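Two-arm folding cell, shared workshop: walkthrough before unattended running
Build: Pronside
Checked by: Malte Engelhardt
Asked for by: the builders, who want to let it run while they are at lunch
Result: supervised running only. See the end.

I was asked to go through the July checklist with fresh eyes. I did, and I have more doubts than the people who filled it in the first time. On their copy every line says OK. A checklist where every line says OK usually got filled in at a desk, so I did mine standing next to the thing with a flashlight and a hex key.

Marks used: OK, FIX, NO. A FIX can be run with a person at the switch. A NO can't be run at all until it is cleared.

1. Power and stopping

1.1 Main switch can be reached without leaning over the table. OK.
Comment: Reachable by me. I am tall. Have the shortest member try it.

1.2 Emergency stop cuts motor power to both arms. FIX.
Comment: It does cut power, and then both arms sag. I pressed it with the arms raised and the left one came down on the table hard enough that I heard it from the door. The build notes call this "expected." Fine, but then write on the button what is going to happen, and keep hands out from under.

1.3 Supply is fused. OK.
Comment: Hultent supply, fuse fitted, rating matches the label. I pulled it and looked.

1.4 Arms stay still after power comes back. NO on first test, OK on retest.
Comment: First time, the right arm went straight for its last position with no prompt. Somebody changed a setting while I was getting coffee and then it behaved. I would like to know what the setting is called and who is allowed to change it back. Neither is in the notes.

2. Mounting

2.1 Mounting plates tight on the front rail. OK.
Comment: Both plates checked with the key. One bolt on the left plate took a quarter turn, which I'm calling tight enough to pass and loose enough to look at again next month. Put paint marks across the bolt heads so we can see if they move.

2.2 Rail tight to the posts and base. OK.

2.3 Arms can't reach past the side walls. FIX.
Comment: I'm told the software limits prevent it. I asked to see the limits and was shown a file with the number 1513 in it and no unit. Is that encoder steps? Nobody present could tell me. A pair of hard stops would settle the question for the price of a sandwich.

3. Cables

3.1 Arm cables have slack through the full range. OK.
Comment: Ran each joint end to end by hand with the power off. Nothing pulled tight. The loops do stand well out from the joints, though, and a loop is a good thing for a sleeve or a drawstring to get caught on. Watch for it.

3.2 Wiring along the front is in the channel. FIX.
Comment: Most of it is. The small boards and their plugs are still out in the open at the front, where people rest their elbows. They need a cover. A cut-down plastic food tub would do.

3.3 Connectors can't be pulled out by accident. FIX.
Comment: I pulled one out by accident.

4. Work area

4.1 Work surface holds the workpiece only. OK.

4.2 Panel in front of the rail clear of loose parts. NO.
Comment: I've raised this before. A toy brick and a white ring are nothing much until one of them gets under a hand or rolls toward an arm. Get a box with a lid.
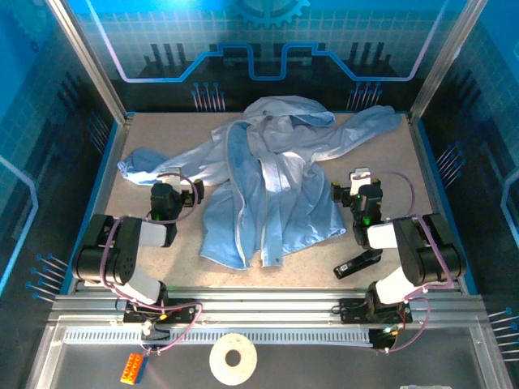 Item 4.2. Loose parts forward of the rail, light blue garment on the table, wrist lights green on both arms.

4.3 Workpiece suited to the grippers. FIX.
Comment: The plan says "any garment up to adult large." I don't believe it. The light blue one has a zipper down the front with a metal pull, and metal pulls are exactly what I would keep away from a fingertip until somebody has shown me what the gripper does when it closes on one. Start with plain T-shirts. Once it can fold a T-shirt 100 times in a row with a person keeping score, we can talk about zippers.

4.4 Cloth kept clear of the front edge. FIX.
Comment: Anything with long sleeves tends to slide toward the front between the arms, and that is where the person stands. Mark a line on the table and keep the cloth behind it at the start of every run.

4.5 Walls and edges free of sharp corners. OK.
Comment: The printed walls are nice. I'm not sure the busy blue pattern helps anyone pick out a light blue garment against it, person or software, but that isn't a safety item so I'll leave it.

5. Grippers and motion

5.1 Grip force limited. FIX.
Comment: I was told it is "gentle." I put a foam block in the left gripper and it left a dent that was still there around 5 minutes later. Measure it with the Hamann spring scale in the second drawer and write down what you get.

5.2 Fingertips firmly attached. OK.
Comment: Wiggled all of them. No play.

5.3 Arms don't hit each other in the shared middle zone. NO.
Comment: Ran the fold routine at low speed with nothing on the table. They touched 2 times. The explanation I got was that they never touch with cloth there because the path is different. That may be so. I want to see it with cloth, slow, all the way through, and recorded in the log.

5.4 Status lights mean what people think they mean. FIX.
Comment: Three members, three answers. One said green is "on," one said "safe," one said "connected." Look it up in the Jurnen driver manual and tape the answer to the post. Until then green means only that there is a green light.

6. People

6.1 Person at the switch whenever motor power is on. OK.
Comment: True while I was there. I was also holding a clipboard.

6.2 Long hair, lanyards and loose cuffs kept back. FIX.
Comment: No sign, no rule, and one lanyard hanging over the rail during my visit. The lanyard was mine.

6.3 Log filled in after each session. NO.
Comment: The last four entries read "worked fine." Worked at what? Write the garment, the speed and what went wrong.

Decision

No unattended running, lunch included. Low speed, one person at the switch, plain shirts only. Items 4.2, 5.3 and 6.3 have to be cleared before I sign anything, and I'd like the setting from 1.4 in writing. The FIX items can be done in any order, but please stop marking them OK on the strength of having talked about them.

Recheck when the builders say they're ready. Bring the spring scale.

M. Engelhardt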